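# The Second Ball at Brerndale

Brerndale finished last season with 67 goals conceded, the worst record in the division. Under Keabetswe Naidoo, who took over as head coach in August, the team has changed little in personnel. The back four is the same back four. The change is in where the midfield stands when the ball is in the air.

Naidoo came to the club from Vumholm, where she worked as an assistant with charge of set pieces. Her first job at Brerndale was to go through the video of every goal let in. She sorted them by the action that came before the final pass. Crosses and counterattacks were both well represented, but the largest group began with a header won by a Brerndale defender. The header dropped short, an opponent collected it, and the defense was caught stepping out.

"We were winning the first ball and losing the game," she says. "The center backs had good numbers in the air. The numbers stopped there."
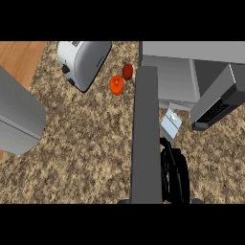
*A granite kitchen counter with a toaster, seen from above.*

The analysis covered 703 aerial duels. For each one she logged the landing point of the ball and the position of the nearest midfielder. The gap was widest on the left, where the holding player had been told to cover the fullback and so started too deep to reach anything that fell in front of him.

The fix is simple to describe. When an opposing goalkeeper or center back shapes to play long, the two central midfielders close to within 20 yards of the expected landing point, one ahead of it and one behind. The far winger tucks in. The far fullback holds. If the header is lost, the rear midfielder is already goal side. If it is won, the front one is facing play.

The cost is space on the far side. Undden found it twice in the opening month, both times with a diagonal from the right half-space to a winger who had not been tracked. Naidoo kept the structure and moved the starting position of the far fullback five yards wider. The same pass was tried by Joly two matches later and went out for a throw.

Training for this takes up one session a week.

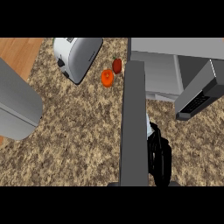 A server on the halfway line hits long balls into a marked zone, and two groups of four compete for what comes off the first header. Play is stopped after eight seconds. There are no goals in the drill. Points go to the side that makes two passes after the second ball, which rewards the player who offers a short option as much as the one who makes the tackle.

Attendance at the first home match was 1104, low even for Brerndale. The match ended goalless, with Vumholm held to one shot on target, a free kick from the edge of the area.

The attack remains a problem. With both midfielders committed to the landing zone, the striker is often isolated once possession is secured, and the first forward pass tends to be late. Naidoo wants the near winger to run beyond the striker on the second pass. The players in that role have so far preferred to come short, and she has been using video clips from training to show them where the run should begin.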